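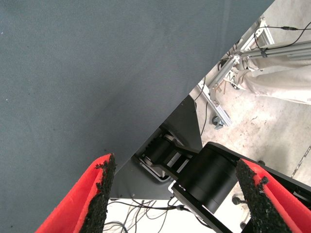 Put a cloth down first

I used to take things apart on the bare bench, and I spent half of every Sunday on my knees hunting for whatever had rolled off. Now I throw a big plain cloth over the top before I touch a single screw. Go for gray or gray-blue, nothing with a pattern! Small metal parts show up so much better on it, and they don't skate away when you bump them with your elbow.

Mine is an old curtain lining my neighbor Meenakshi Lobo was about to toss. I cut it 20 inches bigger than the bench all around, which was too much (I kept catching my sleeve in it), so I trimmed it back. Wrinkles are fine, by the way. I gave up ironing it after week 2.

Keep gears with their plate

If you're opening up anything with gears, leave them with the plate they belong to. Don't sweep them all into a jar. I did that with a kitchen timer and it still doesn't ring.

I lift one gear at a time, wipe it with a dry rag, look at the teeth, and set it back before I pick up the next — slow, I know, but I haven't mixed any up since.
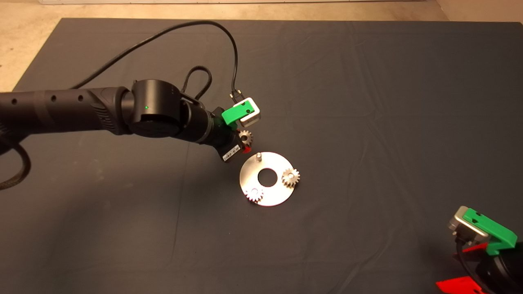
Round plate and gears on the dark gray cloth.

Shake it outside

When you're done, feel over the whole cloth with your palm before you fold it. Then take it out to the yard and give it a good shake. Metal dust in the washing machine is a mess, ask me how I know! Cold wash, no softener, hang it on the line.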